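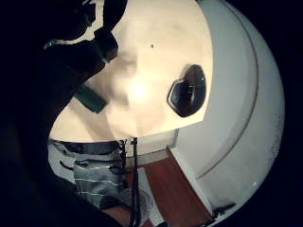 Unit 4: Comparing Wrist Cameras and Hand-Worn Controllers

Welcome back, and thank you all for the lovely notebooks you handed in after Unit 3 (I read every page, including the doodles). Now we get to the part most of you signed up for, which is putting the capture kits on and finding out how they behave when a real person reaches for a real thing on a real table.

We have two kits to compare. The Stilance is the one with the very wide lens, and the Branen is the narrower and lighter of the pair. Please try both before you decide you like one. Last term nearly everybody picked a favorite in the first session and then changed their mind while writing the report, and the reports were much better for it.

What a wide lens gives you, and what it costs

A very wide lens at the wrist sees the tabletop, the far side of the table and quite often the person wearing it, all at once. That is wonderful for tracking, because there is nearly always something steady in view. The price is that your own hand gets into everything. With the hand close to the lens and the light behind it, you get a big dark shape and very little else about the fingers, and a glossy surface nearby will happily throw a patch of glare right into the middle. Straight edges also bow toward the rim, so a table edge you know to be straight will come out as a curve. We correct for this in Unit 5. For now I would like you to look at the raw picture and get used to it.

The tabletop trials

Each pair does 9 trials with each kit. Start with the flat and slender things, move on to the awkward shapes, and leave the drinking glass for the end when your hands have settled down. Rest for 6 minutes when you swap kits - the straps are snug, and tired hands make for shaky recordings.
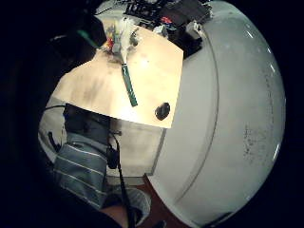 Department of Applied Robotics, Briltham College

A green marker on a tan sheet is a kind sort of target, and I like people to begin with something like it. The color stands apart from what is underneath, and the long shape tells you at a glance which way to turn your wrist. Small dark rounded things are harder. They can pass for a shadow, and a glossy one picks up a highlight that moves when you do.

While you work, keep half an eye on the cable. Let it hang on the outside of your sleeve and give yourself enough slack to reach the far side of the table. If you feel a tug, stop, sort it out, and start that trial over.

Set the exposure value to 4000 on both kits before the first trial and then leave it alone, even if the table looks too bright to you. Orsolya Borbély will show you the menu, and she is very patient about it.
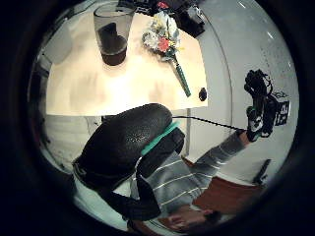 Page 151

Two hands, one table

Clear glass with something dark inside it is a good test of a wrist camera, as the walls look faint and gray and the contents are what you notice first. Artificial flowers give you the opposite trouble: plenty of color at the blossom end and then a long thin stem. Try a grasp at each end of the stem and write down which one you would trust.

Pay attention to the patterned cube on the other glove, too. The Katona tracking software wants to see at least one printed face clearly, so turn your wrist slowly and note the position where it loses you.

In your report, please include your trial sheet for each kit, a paragraph on comfort, and a paragraph on what the hand hid from the camera. Reports go to Bence Dobos by the end of December. Wipe the lenses with the soft cloth only, and hang the gloves up by their straps before you leave.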